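**Thread: HDMI 2.1 through a dock, dropping to 30 Hz**

**kumwood_dave** — Sunday, May 3, 2026

Running a Listard dock off the laptop in the garage. The external monitor is a 4K Juhl and it only gives me 30 Hz through the dock. Plugged straight into the laptop it does 60 without complaint. I've tried 2 cables. Firmware on the dock is build 1332. 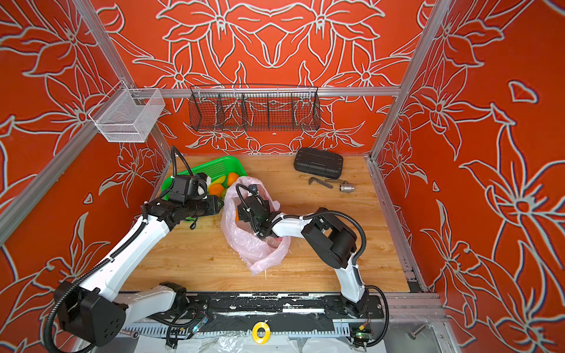
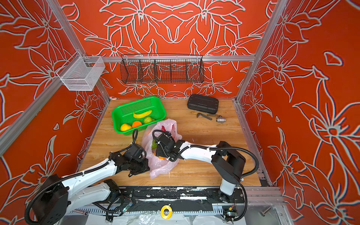
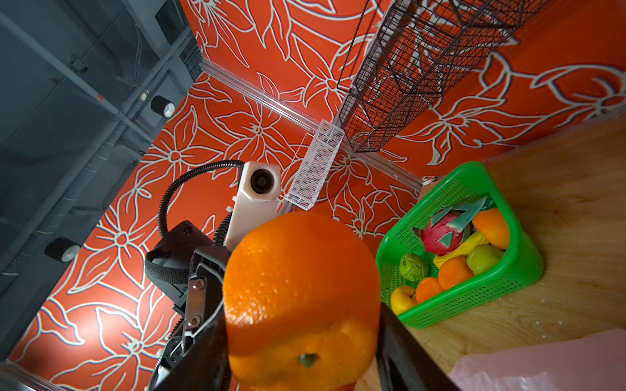

*Orange wallpaper in all three, orange in the last one.*

Is the dock just short of bandwidth, or is there a setting I've missed? I don't want to buy another one if I can avoid it.

---

**mdijkstra**

What else is on the dock? If it has the USB ports set to full speed, it splits the USB-C link and gives the display two lanes instead of four. On the older DisplayPort version two lanes will get you 4K at 30 and no more. Your numbers fit that exactly.

Look in the dock utility for something called "USB priority" or "display priority". Mine was under Advanced.

— Mieke Dijkstra

---

**tallpoppy_88**

I'd blame the cable before the dock. Half the cables sold as 4K60 aren't. What length are they?

---

**kumwood_dave**

One is 2 metres, the other is 5. Same result with both. The short one is the same cable I use for the direct connection, so I'm fairly confident in it.

---

**tallpoppy_88**

The HDMI cable might be fine. What about the one between the dock and the laptop? If you've swapped that for a charging cable it may not carry video properly.

---

**mdijkstra**

A charge-only cable would give him no picture at all. He's getting a picture at half the refresh rate. That's lane allocation.

---

**tallpoppy_88**

Or a marginal cable training down to a lower rate. I've seen it at work more than once. Not saying you're wrong, but swapping a cable takes a minute and he should rule it out.

---

**ivone_c**

Both are possible. Things to check, in this order:

1. Go back to the cable that came in the box with the dock.
2. Unplug everything except the monitor and power, then restart the dock.
3. Check the colour format. If the graphics driver is set to 10-bit, drop it to 8-bit and see whether 60 Hz shows up in the list.
4. Change the priority setting Mieke mentioned.

I had the Cillimia version of this dock, which looked to me like the same board in a grey case. It shipped with USB priority on.

Ivone Conceição

---

**kumwood_dave**

Original cable is back in, no change. Only the monitor and power connected, no change. 8-bit, no change.

Found the setting. It's under Advanced > Ports and it was on "Data". Changed it to "Display", power cycled, and 60 Hz is there now. My external SSD has dropped to USB 2 speed, so I'll run that off the laptop's other port.

---

**mdijkstra**

Good. The slow SSD is the trade-off with that mode. There's no way to have both on that dock unless the laptop and dock both support the newer DisplayPort rates.

---

**tallpoppy_88**

Fair enough, I'll take the loss on this one. I'd still bin the 5 metre cable.

---

**kumwood_dave**

It's staying in the drawer as a spare. Does the priority setting survive a firmware update? There was a new build in April that I haven't installed.

---

**ivone_c**

Mine reset to Data after an update. Write down where the menu is before you run it.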